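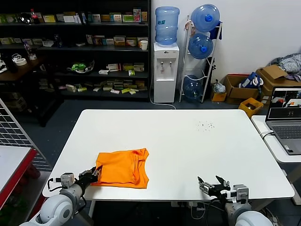

Zamon two-arm table cell, left gripper at the edge of a folded orange T-shirt.

Zamon folding cell – setup and care

Supplied by Briter. Fitted and looked after by Arruda.

What you get
2 arms, white and grey, matched left and right
2 black parallel grippers, two fingers each
Wrist sensor block with cables
White table top
Control software, runs on your own laptop
Finger pads, pack of 4 (spares sold seperately)

Not included: laptop, shelving, the shirts.

Setting up
Level the table first. Arms second. If you do it the other way you will be doing it twice. Bolt the bases hand tight, check reach to all 4 corners of the top, then tighten fully. Keep the cables down between the arms and below the table edge, enough slack for a full wrist turn either way. Laptop off to one side on its own desk, not on the work table. Power it from the mains, batteries die mid run.

Open and close both grippers 60 times before the first cloth goes near them. Listen for clicking. Clicking = finger screws, nip them up.

First job should be something folded already. Press and pinch at the edge only. Cotton tees are fine, slippery sports stuff less so, turn the grip force down and try again.

Daily
Wipe the top. Crumbs and grit get into the cloth and then into the pads, so do it before the shift and again at dinner time. Dry cloth, no spray near the wrist.
Look at the sensor cables for rubbing.
Park the arms with the grippers open.

Every 100 hours
Change pads, both fingers together. Never one new one old.
Clean the lens on the sensor block, soft cloth.
Re-run the zero routine, left arm then right. Takes more than 4 minutes, dont stop it half way.

Common faults
Gripper wont close fully: lint behind the pad. Power off, tweezers.
Left arm drifts: base bolts, then zero again.
Video feed on the laptop freezes: reseat the cable at both ends before ringing us.
Shirt lifts with the gripper: pads worn or sticky.

Spares
Pads, screws, wrist cables from the Carnar store, normally same week. New pad stock due in June. Quote the number on the base plate when ordering.

Service visits: ask for Rodrigo Coelho, phones on from 8am.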